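Log the decision, then the motion

Most arguments about small arms end up being about the learned policy. I think the greater part of the trouble sits one layer up, in the code that decides when the policy is allowed to run and what counts as finished. At Zetora we rewrote that layer in August, and the policy weights did not change at all.

The task is sorting by colour: one red block, two trays, one of them red. Perception has to give a pose and a colour label. The planner has to name a tray. The controller has to close the gripper, move and open it. Each part can be tested on its own, and ours were. The faults came from the joins.

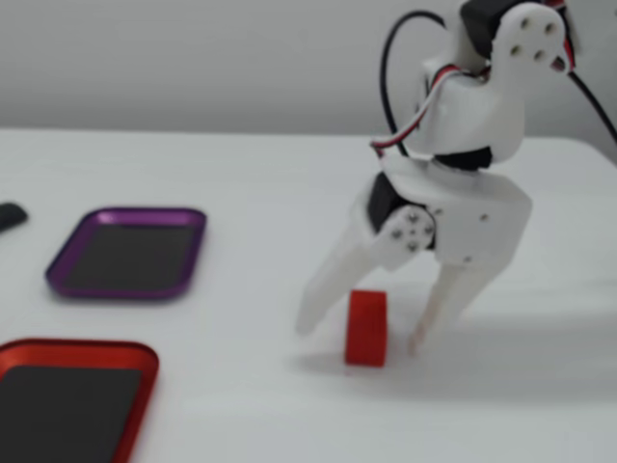

Take timing. Our camera runs at 30 frames a second and the planner asks for a target on its own clock. If the pose it receives is 3 frames old, the arm is working from a position that was true a tenth of a second ago. With a static block this does no harm. With a block that a finger has just nudged, it gives a grasp that closes in the wrong place, and the log says the target was reached - which it was.

Uriel Ponce, who wrote our first planner, prefers to fix this with a faster loop. I disagree. A faster loop makes a stale pose less common and harder to reproduce. Every pose should carry the time of the frame it came from, and the planner should refuse anything past a set age. Refusal is cheap. We set the limit at 2 frames and found 5 faults in our own queue handling that the old code had hidden.

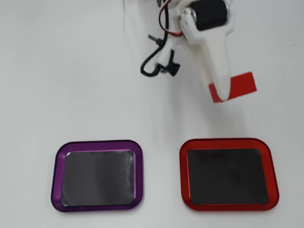
The same goes for the grasp state. Many stacks keep a single flag, holding or not holding, set when the close command returns. That flag records an intention. Servo position and load should be written next to it, and the camera's opinion next to those, with no attempt to merge them before they reach disk. Geum-ok Yeo calls this wasteful, and on storage she has a point. I would still rather delete data later than guess at it.
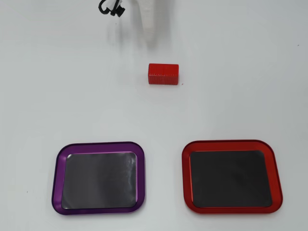 Red block on the table, with the purple and red trays empty.

A planner that stores only its current step can't restart sensibly from a state like this. One that re-derives the step from the observed state can, at the price of a slower start. We pay it.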